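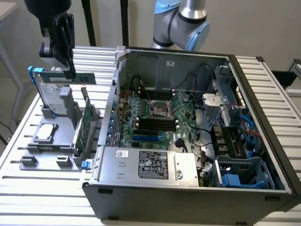 The old tower has a new job, so it has come to bits. It did nine years in the accounts office at Mestcombe, where everyone called it Toft after the sticker on the front, and then it went under a desk and stayed there. Suha Abou Jaoude asked if I could get it into a fit state to hold the scanned parish maps for the Bromden history group. I said I'd strip it, clean it and put it back together, and that I'd write down how I went about it so that she could do the next one herself.

So these are mostly notes for Suha. If you have an old desktop of your own and a free afternoon, they may be of use to you too.

Laying it down

The side panel comes off first, and then the whole thing goes on its side with the opening facing up. I used to work on towers standing upright and I don't know why I put up with it. Screws fall into the bottom, you're reaching in sideways, and the cooler is hanging off the board while you try to undo it. Flat is much better.

A slatted bench is good for the big stuff and bad for small screws. I keep screws in jam jar lids. This one gave up 13 in all by the time I'd finished, and they all went in one lid except the four from the cooler, which are longer and got a lid to themselves.

Unplug it from the wall and hold the power button in for a few seconds before you start. Touch the bare metal of the case as well. I do this every time I come back to it from making tea.

What comes out and in what order

I took the cooler off, then the processor, then the memory, then the hard drive. Some people do the memory first. It makes little difference on a board like this one, where the memory slots are in two banks either side of the socket and you can get a thumb to the ends of all of them once the cooler has gone.

The cooler was stuck fast. The paste had gone to something like old putty. If you can, run the machine for ten minutes beforehand to warm it, then shut it down and twist the cooler a little before lifting. I forgot to warm it and had to be patient instead.

For the processor, lift the lever, open the metal frame and pick the chip up by its edges, straight up. Then close the frame again without the chip in it and leave it alone. The pins or contacts in a socket are very fine and a dropped screw will ruin them.

The drive is the easy part. The blue plastic bits on these office machines are nearly always the bits you are meant to pull or squeeze, and the drive has blue rails that let it slide out without a screwdriver. It's a 500 gigabyte one, which will do for the maps for now.

I left the power supply where it was, and the cables with it. They run all over the place in this case but they do reach where they need to, and I had no reason to think the supply was faulty. Leave those shut, by the way. You can blow the dust out from the outside and that's enough. 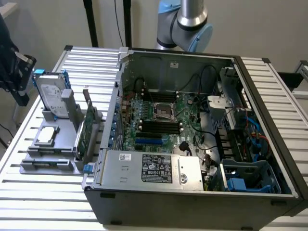 Do you need to take the motherboard out to clean it properly?

For ordinary dust you don't. A soft brush and short bursts from an air can will shift most of it with the board still screwed down, as long as the tall parts such as the cooler are off. I'd only take a board out if something had been spilt on it or if a screw had gone underneath and wouldn't come out with a tilt of the case.

Cleaning

I did the case over twice – once dry with the brush, once with a slightly damp cloth on the bare metal only, well away from the board. The drive cage was the worst place for fluff. There is a gap behind it that the brush wouldn't reach and I ended up using a drinking straw with a bit of cloth wound round the end.

Old paste comes off the processor lid with a lint-free cloth and isopropyl alcohol. Wipe from the edges in towards the middle so that you aren't pushing it over the side on to the green part. It took me four goes before the cloth came away with nothing on it. The base of the cooler needs the same treatment and people tend to skip it.

The air cans were from Skullow, along with the paste, and the order came to just over 22 pounds with postage. I have most of the paste left.

Where to put the parts meanwhile

I'm fussier about this than about anything else in the job. For years I put loose parts down on a folded towel, and then one evening I leant on a memory module. Now every part gets a place that is its size, so the processor sits in a square holder and memory stands on edge between slotted clips. The drive stands up in a slot of its own.

Berhanu Kassa uses egg boxes for the same purpose and says they're fine for chips but too short for memory. An antistatic bag in a shallow tin is also perfectly good. What you want is for nothing to be able to slide on to anything else, and for the gold contacts not to be touching the table.

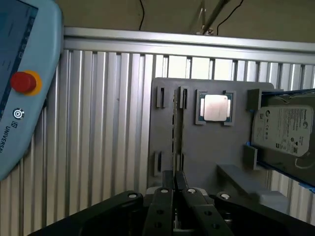
Putting it back

It's the same list backwards. Look for the small triangle on one corner of the processor and match it to the mark on the socket. The chip should drop in under its own weight. If it needs pushing, it's the wrong way round.

Put a blob of paste the size of a grain of rice in the middle, then fit the cooler and tighten its screws a bit at a time, going corner to opposite corner. After that comes the memory, pressed down until both end latches click. I'd check those latches again once you think you've done, as the commonest reason for a rebuilt machine sitting there beeping is one module that is nearly in.

The drive needs its data cable and its power cable. I have left the second one off more than once and then spent half an hour wondering where the disk had gone.

Suha wants the maps scanned at 600 dots per inch, so the drive will fill up sooner or later and there'll need to be a second one. There is a spare data cable in the case for it. I'll order the disk in April when the group has had its subs in, and I want to replace the little clock battery on the board at the same time.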